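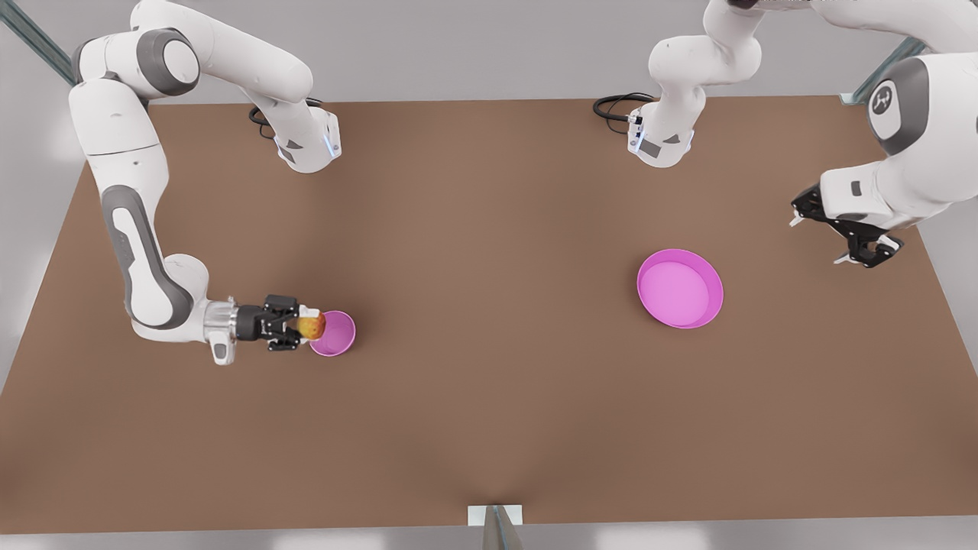 Section 4: Setting up the lockbox on your rental listing

Okay, you've got your listing typed in and the rent set, so let's get the Kendus lockbox talking to it. I manage the Relley duplexes over in Ornham and I've done this on every door there, so I'll just tell you how I do it.

1. Open the listing and tap Access. If you don't see Access, you're still in draft - publish first, then come back.

2. Type in the serial number from your paperwork. Ours was 1878 on the first unit, but the app wants it as 1,878 with the comma (I know!).

3. Stand at the front door and hold the pairing button until it beeps.

4. Pick a showing window. I use 33 minutes, which gives folks time to look in the closets and still argue about the paint.

5. Add your agents by name. Mine are Darcy Petrenko and Liette Turcotte.

Note: Agent codes expire at the end of each month. The ones I made in October quit on me the first weekend of November, right before an open house.

Caution: Don't hand the owner code to a tenant or a contractor. It opens every box on your account, and changing it means going back to each door and pairing all over again.

6. Try a code yourself before you send one out, then lock up and hit Save.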